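Closgate 5 moves contact planning on to the robot

Flundia has put out version 5 of Closgate, its whole-body control and perception stack for humanoid robots. The main change is that the contact planner now runs on the robot's own computer. Up to version 4 it ran on a workstation and sent finished trajectories across the network, which limited how often a plan could be revised while a hand was in contact with something.

The release was built and tuned on household work, mostly bedrooms. Fabric is the reason. A sheet or a garment has no fixed shape, so a planner that expects rigid geometry will either refuse the task or produce a reach that stops short. Closgate 5 treats cloth as a surface with an edge, a thickness range and a confidence value, and recalculates all three as the hand closes. If confidence drops below a set level, the arm holds position and the head view is sampled again before any further motion.

Planning and perception are now separate processes with a shared clock. Perception publishes a scene estimate at 30 Hz. The planner reads the newest estimate when it is ready for one and discards the rest, so a slow plan no longer works from a backlog of old frames. Whole-body balance runs below both and can veto a reach. In earlier versions a veto ended the task. In this one it returns a reason code, and the planner tries again with a different stance or with the other arm.

The two arms are also planned jointly for the first time. One arm is assigned the grasp and the other is given a support role, which may mean staying clear, holding an edge or bracing. Roles can swap during a task, although Flundia recommends leaving swaps disabled on beds lower than the robot's knees, where the legs and forearms compete for the same space. 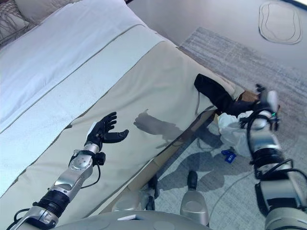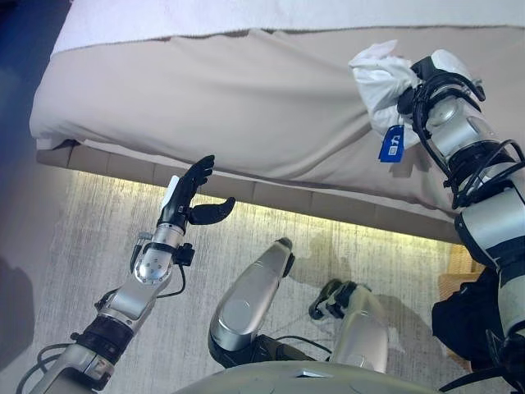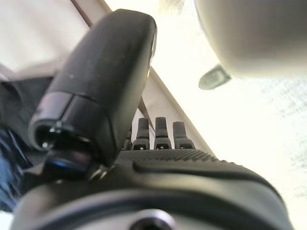

Bedside work with cloth, from the head view and from a camera at the wrist or gripper.

Darren Parsons doubts that the onboard planner is the part that matters most. He would have put the veto codes first, as a retry after a balance fault used to mean restarting the whole task by hand, and he has asked for the full list of codes to be documented before anyone builds on them. In his view a planner that is faster but still fails without saying why would have been a poor trade. He also wants the codes written to the log in plain words as well as numbers.

The wrist camera gets its own processing path in this release. Head cameras give the planner the layout of the bed and floor, but the hands and forearms block much of that view once a reach begins. Closgate 5 weights the wrist stream more heavily as the distance to the target shrinks, and masks out the parts of the hand and arm that are always in view. The mask is generated from the robot model and then corrected by a short calibration routine that takes 6 arm poses. Users who change a hand, a cable route or a camera bracket need to run the routine again.

Exposure was a harder problem. A wrist camera that tilts upward during a reach can swing from a dark floor to a bright ceiling very quickly, and automatic exposure lags behind it. The new path flags saturated regions and leaves them out of the scene estimate until the exposure settles. It does not attempt to recover detail from them. Shadows cast by the robot's own limbs are dealt with separately, in the head stream, using the pose of the arms and an estimate of the main light direction. Flundia says this works indoors with one strong source and is less dependable with several.

Testing was done against a set of 3000 recorded reaches collected with Worholm, the integrator that also supplied the calibration fixture. Each change to the planner is replayed against the full set before it is merged. Replay checks timing, joint limits and predicted contact, but it cannot show how a cloth would have moved under a different grasp, so any change to the grasp code still has to be run on hardware. A full replay takes roughly an hour on the build machine and produces a report listing every reach whose outcome has changed.

Tooling has been reorganized as well. The log viewer, previously sold separately under the name Berchtold, is now part of the main install. It lines up head, wrist and joint data on a single timeline and can step through a plan one decision at a time. Old Berchtold logs open without conversion, though they lack the veto codes and show a blank column where the codes would be. Configuration files from version 4 need to be migrated with the supplied script, which leaves the original file in place and writes a new one beside it.

Known problems at release include slow recovery when both hands touch the same piece of fabric, and a fault in the simulator that draws cables through the forearm. The cable fault affects the display only. A fix for the two-handed case is planned for July. Sites that depend on two-handed folding are advised to stay on version 4 until then.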